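## 3. Filling and putting away the squeezy bottles

I've set up the cleaning shelf at Trernach more times than I care to remember, so this section is just how I do it. You'll have unpacked the Marar caddy in section 2 and wiped it out. If you haven't, go back and do that first – I'll wait!

You need the bottles, a funnel, an old tea towel and the big Futel refill can. I like to do all this on a Saturday morning when the sink's free.

1. Stand the bottle in the sink and take the cap off. Keep the cap somewhere you'll see it (I've lost two down the back of the washing machine).
2. Pop the funnel in and pour slowly. Our bottles hold 500 ml, but stop at 475 ml or you'll get a dribble down the side the minute you squeeze.
3. Put the cap back on and turn it until it stops. No need to strain, hand-tight is plenty.
4. Tip the bottle on its side over the tea towel and count to 3. If the towel's still dry, you're fine.
5. Wipe the bottle all over, paying attention to any raised bits where the soap likes to sit.

**Caution:** don't mix leftovers. If there's a bit of something in the bottom and you can't remember what it was, don't top it up with something else. Check the label, and if you can't read it, set the bottle aside and ask.

Now for the labels. I'm fussy about these, because a bottle with no label is a nuisance to everybody. Dry the plastic properly before you wipe near the printed strip, and never scrub it with the green side of the sponge. The dots on the orange ones can take a good going over with an old toothbrush, but go gently near the label.
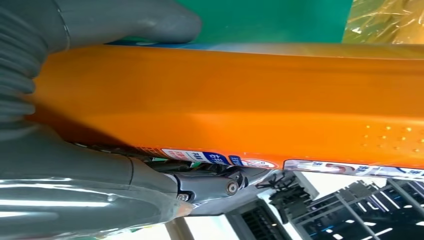 *Orange bottle on its side, with the raised dots and the printed label strip.*

6. Stand the bottles in the caddy with the labels facing out. Tall ones go at the back.
7. Slide the caddy onto the lower shelf of the Bivuvberg unit. The shelf is 628 mm wide, so there's room beside it for the cloths – folded, please, I do notice.
8. Put the refill can on the floor underneath, lid on.

**Note:** if a cap keeps leaking after you've tightened it, rinse the thread under the tap and try again. A crust of dried soap is usually the culprit. Spare caps are in the tin from section 1.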